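4.2 What pool owners say they do, and what the water says

Our second data set comes from the service logs of Gillitz, a pool care firm with four trucks and a long memory. The logs cover one full swimming season and hold 3,507 visits, each with a chlorine reading, a pH reading and a box for comments. The box was meant for notes on equipment. It was used mainly for notes on dogs.

We matched the logs against the survey in Section 3, in which owners told us how often they tested their own water. Owners in the Larnov subdivision were the most confident group. Most reported testing twice a week, and several added in the margin that they also did it after storms. The technicians' readings tell a less heroic story. Free chlorine in Larnov pools was below the target range more often than in any other neighborhood, including Harer, where most owners cheerfully admitted they did not know where the test kit was.

We considered the chance that Larnov pools simply get more sun, more leaves or more children. Shade was recorded on the first visit to each address, and adding it to the model changed very little. Children were harder. The survey asked how many people used the pool in a normal week, and one owner wrote "depends who is feeding them." We dropped that answer and kept the rest. 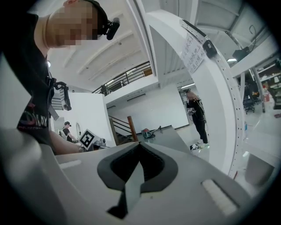

The remaining gap seems to come from the test strips. Eliécer Llanos, who ran the home visits, asked 23 owners to test their water as they usually would while he took his own sample from the same end of the pool. Owners were free to use whatever they had. Of these, 15 used strips past the printed date, and one used a strip meant for aquariums and got a result he was pleased with. When the same owners repeated the test with fresh strips, their readings moved much closer to ours (Figure 4). The habit of testing was real enough. It was being carried out with expired paper.

Figure 4. Owner readings of free chlorine against technician readings from the same pool, old strips (open circles) and fresh strips (filled circles). The diagonal line marks perfect agreement and has few visitors.

The order of the two tests was not randomized, so some of the improvement may be practice, or the effect of having Llanos stand there with a clipboard. Yhon Quintero coded the comment boxes separately and found that technicians had written "old strips" or something ruder at many of the same addresses, well before the home visits began.

We also looked at whether a reminder helped. Households in Guzmán received a postcard in October asking them to check the date on the bottle. Replies were few, and two went to the wrong department. Readings there did rise over the following month, but the pools were cooling and the swimmers had gone indoors, and we would not want to give the postcard credit that belongs to the weather. A spring mailing would be a fairer test, and we return to its design in Section 5.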